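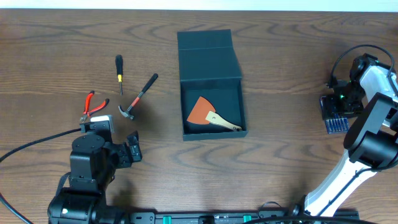
Scraper in the green box, small screwdriver to the left of it.

Last updated 14th November

I have now stayed in enough self-catering places to distrust the word "fully." Fully equipped kitchen. Fully stocked. Fully refurbished in April. The last one was on the listing for the apartment in Treloar where we spent our week, and I'd like to know what they were doing in April, since the bathroom door wouldn't shut and the fridge hummed loud enough to hear from the bed.

We booked through Pindness, which takes a cleaning fee, a service fee and something called a guest care fee. I wrote and asked what guest care was. The reply said it "covers the care of our guests." The three extras together came to $400 on a stay that was $1,000 before any of them got added, and you don't see that total until the page where you put in your card number. I went back and checked this with a different apartment in case I'd missed a line. Same thing.

Then there are the reviews. Everyone loved it. Everyone found it spotless and said the host was so responsive. Our host, who signed himself Rhys Costigan, was responsive in that he answered every message quickly and did nothing any of the messages asked for. I told him about the door and he thanked me for my feedback. I asked for a second set of towels and he hoped we were enjoying the area! Ashton Pearce, who I used to work with, stayed in the same building last year and gave it five stars. When I asked him why, he said you get rated back and he didn't want to look difficult. So that's what five stars is worth.

The walk to the harbor was listed as 3 minutes. I'd believe it from the parking lot, downhill, at a jog. With bags it was more like a walk.

To be fair, the bed was good and the view was the one in the listing. Darcy swears by hotels and says I bring this on myself, and I can't say she's wrong, but the one hotel in Treloar wanted more for two nights than we paid for the week, fees and all, and breakfast was extra there too. I've read the argument that apartments give you "freedom." I'm not sure what I did with mine. I bought a whole bottle of olive oil and left most of it behind, like the people before me, going by the cupboard.

I left three stars and a plain account of the door. It took four days to show up. Rhys has replied underneath to thank me for my feedback.

Next trip is Riton, probably in the spring. I've started looking. There's one with a fully equipped kitchen.

6 comments
Share 2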